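Fitted sheet

A fitted sheet is a bed sheet with shaped corners and elastic in the hem, made to stay on a mattress without tucking. It is normally used as the bottom sheet, under a flat sheet or directly under a duvet. In many homes it has replaced the older practice of laying a flat sheet and folding the corners by hand.

Construction

Most fitted sheets are cut from one rectangle of fabric. A square piece is removed at each corner, and the two edges are sewn together, so that the sheet gets the form of a shallow box. The elastic is placed either only at the corners or along the whole hem. The second method costs more but holds better on thick mattresses.

The height of the side panel is called the pocket depth. The mill at Tamden, which supplied hotels in the region, made its sheets in two depths, 23 and 26 centimeters. A sheet with a pocket that is too shallow will come off at the corners during the night, while one that is too deep gives loose fabric on the surface.

Materials

Cotton is the most common fiber, in plain weave (percale) or satin weave (sateen). Jersey, a knitted cotton, stretches in all directions and is easier to put on, but it can lose its form after many washes. Linen is also used, mostly in the more expensive range. Blends of cotton and polyester dry fast and need little ironing, and for this reason they were long preferred by boarding schools and hostels.

History in Gralilholm

The town of Gralilholm had a small bedding industry, and its products are described in a study by Dalia Sqalli. The Thibodeaux workshop began with flat sheets and mattress covers and changed later to sheets with sewn corners. Its first model had tapes instead of elastic – they were tied below the mattress – and customers complained that the knots were difficult to open after washing.

The rival firm Andadetti used elastic from the beginning. Its pattern, number 801 in the catalog, stayed in production for 16 years with only one change, a wider hem. Milan Desmet, who collected the catalogs of both firms, considers this wider hem more important than the elastic itself, as the narrow one often tore at the seam. Sqalli does not agree and gives more weight to the quality of the thread.

Use and care

The sheet is put on one corner first, then the corner diagonally opposite, and then the remaining two. On beds that stand against a wall it is usual to begin at the wall side. Some makers sew a label at the foot end to show the direction.

Fitted sheets are washed like other bed linen. Small items easily collect in the corners during washing and stay wet there, so the corners should be turned out before drying. High heat in the dryer shortens the life of the elastic.

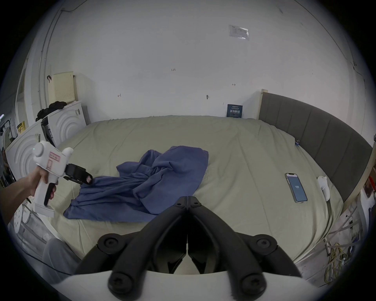
Folding

To fold the sheet, the corners are placed one inside the other until all four are together, and the curved edges are laid inward to form a rectangle. The result is rarely as flat as a folded flat sheet. Many households simply roll it, or keep the full set inside one of its pillowcases.

See also

Flat sheet
Mattress protector
Percale
Valance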